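Tuesday – shelf and lunch things

Slept badly, up at six, rain until after nine. Got the white wire shelf out first thing, the one with two levels, and put the glass container with the dark blue lid on the top of it.
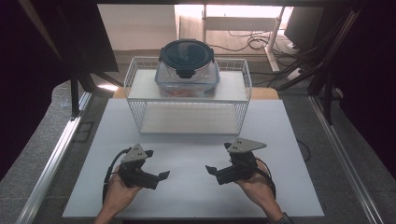 Morning

I had meant to settle the question of the shelf before the weekend and never got to it. It is a plain enough thing, thin wire at the sides and a flat tier on top, but I like it. The order came to 77 pounds with the other bits from Okura, which I thought was steep when I paid it and still do.

The question is what goes where. My first idea was containers on top and plates underneath. The trouble with that is the dinner plates, which I can never get out one-handed from anything low. Side plates might do. I have written "side plates below?" on the back of the Okura receipt and will try it tomorrow.

The round container has something orange-red in the bottom of it, so it is in use and will have to stay in use. I like the glass ones better than the old plastic tubs, which went cloudy in a year and smelt of curry whatever I did to them. The lid has tabs round the rim and I have got into the habit of doing them up in opposite pairs, the way my mother did with jam jar clips.

Afternoon

Walked down to Itarcombe for bread and stamps. The bakery had only the seeded loaf left. Came back by the lower path, very muddy by the gate, and had to leave my boots on newspaper in the porch. Over 127 steps up from the bottom road, if the sign is right, and my knees agree with it.

Soup for lunch, late. Then I went through the lids drawer at home, a job I have put off since July. There were 4 lids that fitted nothing at all. I tried each of them on everything and put them in the recycling bag, then took one out again in case it belongs to the blue bowl that is still at my sister's. I must ask her.

Washed the rest in very hot water and left them on a tea towel. The rubber seals want doing separately with an old toothbrush – tedious, but there was black stuff in the groove of the biggest one and I would sooner not think about how long it had been there.

Evening

Rang the Ngô shop about the rice crackers. They will have them in by Thursday, and two packets are put by for me.

Started a list for the shelf. Tea caddy, sugar, the small glass containers, possibly the egg cups. The toaster stays where it is. I did wonder about standing the oil bottle on top but it drips, and it would be down the wires in no time.

Read two chapters of Seven and did not take in much of either. Bins out. Still need a new washing-up brush, and to find the key for the meter cupboard.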